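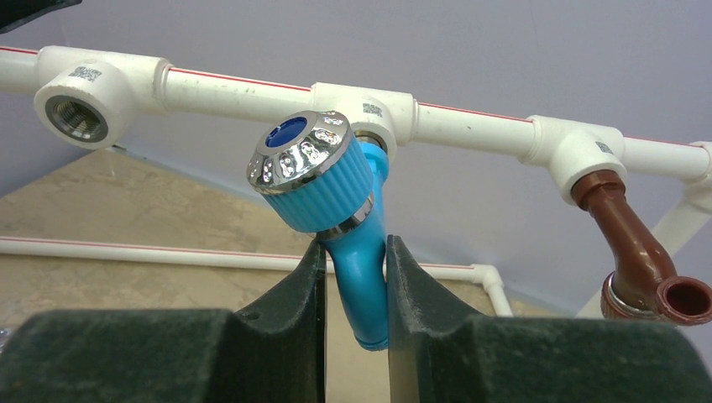
Hajar Belkadi
Workshop notebook, Kotside water bench
Monday, March 8, 2021
Filed under: scale, kettles, citric acid

Picking up from the kettle runs. The question is still whether the Kotside tap water scales worse than the Nasr well water at the same temperature, or whether we only think so because the Kotside scale is whiter and easier to see.

Both kettles were boiled out with plain water first thing, emptied and left upside down on a towel. I marked the handles K and N with tape. The tape on N came off in the steam, so it now has a pencil mark under the base as well. Please don't swap the lids. The N lid has the small dent by the hinge.

Procedure as before. Fill with 900 ml, boil, let it sit with the lid on, pour off, refill. Eight fills each. I skipped the long wait between fills four and five because the room was needed, so those two are closer together than the rest. I doubt it matters but it is written here in case the totals look odd.

Evaporation dish from the pooled Kotside water: 1172 mg of residue after drying to constant weight. The dish had a faint brown ring at the top edge, which I think is from the oven shelf and did not come from the water. I wiped the outside and reweighed and the number did not move. The Nasr dish was still losing weight at each weighing when I stopped, so there is no figure for it yet. It went back in the oven with the vent half open.

The balance drifted this morning until the radiator under the window was turned down. I threw out the first set of weighings and started over. If you weigh anything before lunch, check the empty pan between dishes.

Residue in the dish is everything that was dissolved, not only the part that makes scale. I keep having to remind myself of this when I look at the number. Salt from the softener would show up in the dish and never stick to a kettle. The coupons are the better measure and they are slower.

Coupons: the copper strips have been hanging in the two hot jars since last week. Kotside strip has a rough coat on the lower half and almost nothing above the waterline, as expected. Nasr strip has a thinner coat but it is harder and does not come off with a thumbnail. Neither one has been weighed yet. I want them dry for 24 hours first, and the desiccator is full of Geltach samples until somebody moves them.

Descaling side. Two things tried on old scale chipped out of the canteen urn:

Citric acid, one level spoon to a cup of warm water. Fizzed right away and kept going a good while. The chip was soft by the time I came back and broke up when stirred. Some cloudy stuff settled out later. I had that last time too when the water was too hot. Calcium citrate is less soluble hot than cold, so warm is enough and boiling makes it worse.

Tristent powder, mixed by the label. Slower to start. The chip ended up smaller but still hard in the middle. The tub has been open since October and has caked along one side, so this was not a fair trial. I have asked for a new one.

White vinegar I left out this time. It works, we know it works, and the whole room smells of it for the rest of the day.

Shower heads came up again at the table. People notice scale there sooner than in a kettle because the jets go crooked. Soaking the face in warm citric is the usual advice and I have no quarrel with it, but chrome plate should not be left in overnight. If the plating has a pinhole the acid gets under it and the plate lifts. Rinse well, wipe dry, look at it in good light. Rubber nozzles, where there are any, can just be rubbed with a finger while the water is running.

Test strips: the new pack reads a shade darker than the old one on the same glass of water. I taped one of each into the paper notebook so the colors can be compared. Until that is sorted, use the titration for anything that gets written down. The indicator bottle is low and the dropper sticks, so hold it upright and squeeze slowly. I overshot twice on the Nasr sample.

Still to do

Weigh the Nasr dish until it stops moving.
Clear a shelf in the desiccator and get the coupons in.
Repeat the Tristent run from a fresh tub, same urn scale if there is any left.
Ask the canteen when the urn was last cleaned and with what.
Put the old test strips somewhere they will not get used by mistake.

Kettle K is full and switched off at the wall. Leave it as it is, I want to see what settles by morning.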